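Wrist camera: my own arm's shadow breaks the box finder

Elie Zein
Posted March 11, 2026

I'm building a small tabletop arm in a corner of the Fuvwood shared shop. The arm itself is the Winar kit with the longer forearm. The gripper is my own design, two black fingers driven by a single servo, and there is a small camera mounted at the wrist that looks down past the fingertips.

The job I want it to do is simple. It should find an open cardboard box on the table, move over it, look inside, and pick up a roll of tape. The arm motion is fine. I can send it to a point by hand and it gets there. The trouble is all in the vision part.

I'm using the Brurnuvo vision package, which lets you chain steps together. Mine are grayscale, blur, edge detection, then a search for straight lines that meet at a corner. With the arm parked off to one side and a box under the camera on a stand, it found the corner every time. On the arm it mostly doesn't. There is a dark patch in nearly every view from the wrist, I think the shadow of the arm, and it moves when the arm moves. The table has a strong wood grain as well, and the line search likes the grain more than it likes the cardboard.

I have tried raising the edge threshold. That gets rid of the fine grain but loses the sides of the box too. I have also tried taking a reference view of the empty table and subtracting it, which did nothing useful once the arm moved.
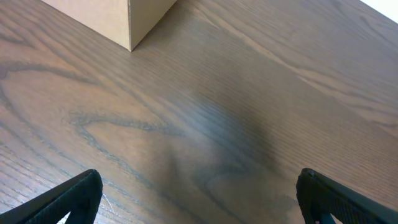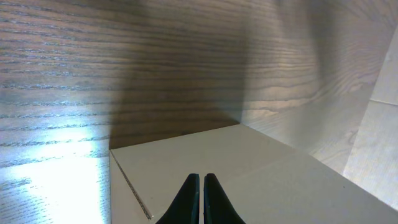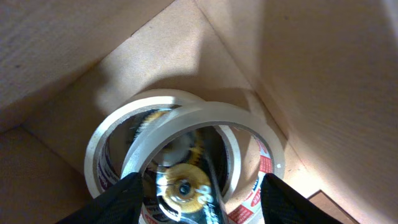

Wrist camera views: the table with the box ahead, the box top under the fingertips, and the tape rolls in the box.

In the first one the corner of the box is plain enough to me, upper left, but the program picks one of the dark grain curves to the left of the shadow. The second is the worst case. The top of the box is very pale, there's a bright area on the wood to the left of it, and the wood right behind it is dark. If I set exposure for the dark part, the box top turns into a white blob. In the third one it reports circles in the wrong place. There are two rolls overlapping and other round things inside the openings, and it jumps between them.

The only light is a ceiling fixture over the bench. The camera is set to auto exposure at 640 by 480. I would like to fix this without replacing the camera or painting the table. Do I need more light, different light, or different software? I can post the settings if that helps.

Concetta Fontana

Light first, then software. I had the same problem on a pick and place arm I built at home and spent most of June on thresholds before I touched a lamp.

With one light overhead, anything on the arm gets between the light and the table, and the camera is looking at exactly the spot where the shadow lands. You can't move the shadow away from the camera because they travel together. What you can do is fill it in. Put two diffuse lamps low on opposite sides of the bench, pointed across the table, and turn the ceiling fixture off if the shop will let you. Cheap LED strips behind baking paper work. Keep them far enough apart that the arm can't block both at the same time.

A ring light at the wrist is the other way to do it. It moves with the camera, so the light on the target stays much the same. On a table with any shine you will get a reflection of it. Your first view already shows some highlights on the wood, so if you go that way put a diffuser over the ring.

Next, turn off auto exposure. Take the arm to the position over the box top, set exposure by hand until the pale cardboard is just below white, and lock it. Lock the white balance too. If one setting doesn't work both over the table and inside the box, store two and have the program switch when it changes position.

For the table, I'd stop using edges as the first step. Cardboard is a plain surface and your wood is striped, so measure local texture. Take the standard deviation in a small window, keep the areas where it's low, throw out small regions, and then fit lines to the outline of what remains. It copes with soft shadows much better because a shadow that fades out slowly doesn't change the texture a lot. Be careful near blown-out areas, which also read as smooth. That bright area in your second view could fool it, so do the exposure first.

Walid Rizk

Lay a sheet of plain dark felt over the table. Grain problem gone. It isn't painting.

Arturo Zanetti

I agree with Concetta on locking exposure. Two things to add.

The fingers are in all three of your views, and they are black with hard edges, so they will give you strong lines that have nothing to do with the box. Mask them out. Open the gripper to its widest, save the outline, then do the same with it closed, and pick the mask from the servo position. Mine is a table of 40 masks, which was more than I needed. Grow each mask by a few pixels so the rim of the finger is covered as well.

On the tape, don't ask for any circle. When a roll is tilted it shows up as an ellipse, and the front one in your third view is tilted. You know the real diameter of the rolls, and you can measure how far the camera is from the floor of the box, so give the search a narrow size range. I'd start with 90 pixels as the smallest radius at your resolution and adjust from there. That should drop most of what is inside the cores. The gear teeth and the printed labels will still make noise, but they'll be smaller than your limit.

For a first working version I would also take everything out of the box except one roll. Get it to pick that up, then put the second roll back in, then the rest.

Elie Zein

Thanks. I put two lamps on the sides last night and locked exposure at 44 on the Brurnuvo scale. The corner on the table is now found in most runs. I haven't done the finger masks yet. Felt is a good idea, but other people use that bench and it would have to come off every time.

Arturo, do you grow the mask before or after the blur?

Arturo Zanetti

After. If you mask first, the blur smears the edge of the mask and you get a new line there.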